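March 19, 2021

Third evening on the snack box job, and I'm finally getting the hang of the grippers.

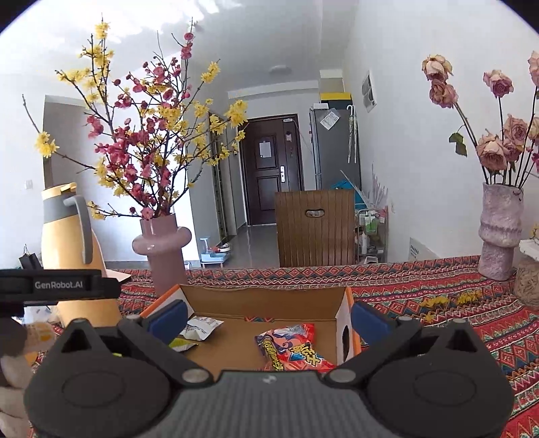

Derek Tindall reckons I'm still going too fast, and that a learning system can't make much of a grab that's over before it's properly begun. Slow down on the way in, he wrote, and don't stop dead after the release. Fair enough! I'd been racing to get to 40 before supper and it probably showed.

So tonight I did them at a crawl -- reach in, close, lift, put down, hands back to the start. The red packet is my favourite, though the crumpled ones are apparently more useful to Gosling (that's our name for the model, goodness knows who picked it) precisely because they never sit the same way twice. I shuffle all of them between goes now. I threw away 7 tries where I'd fumbled, then read the notes again and found we're meant to keep those and mark them as misses. Bother.

Úna Ó Súilleabháin is miles ahead, of course. She's sent in 669 since September, all from her kitchen in Boltincombe, and she changes the tablecloth every few days to keep it varied. I quite like my stripy one, so it's staying until somebody complains.

Wrists ache. Must move the yellow jug tomorrow and do another batch with the box turned round.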